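Vietnamese Language Teacher, Primary (Part-time)

3 min read

Skilteo Community Languages runs after-school language programmes for primary students at two centres, Urkis and Pundano. We are looking for a part-time Vietnamese teacher to start in May.

The role is four afternoons a week during term. Classes run for 60 minutes and have up to 36 students across two rooms, with an assistant in each. You will teach beginners in Years 1 to 3 and a smaller group in Years 4 to 6 who already speak some Vietnamese at home.

You will:
- plan and teach lessons from our existing units on family, food, school and festivals
- keep simple records of each child's reading and speaking
- meet parents twice a year
- help organise the end-of-year concert

You will need fluent spoken and written Vietnamese, a current Working with Children Check and some experience teaching children. A teaching degree is preferred but we will consider people who are still studying. Both centres have a shared library of 1,000 picture books and readers, and each new teacher gets $600 to spend on classroom materials.
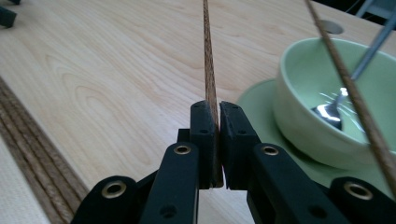 Page last changed: May, 3.40 pm

Travel between the centres is paid. Parking at Pundano is on the street, and Urkis is a short walk from the Murakami Road bus stop.

To apply, send a resume and a one-page letter to Nhàn Hầu, program coordinator, at the Urkis office. Please include two referees, at least one of whom has seen you teach. Shortlisted applicants will be asked to give a short lesson to a Year 2 class.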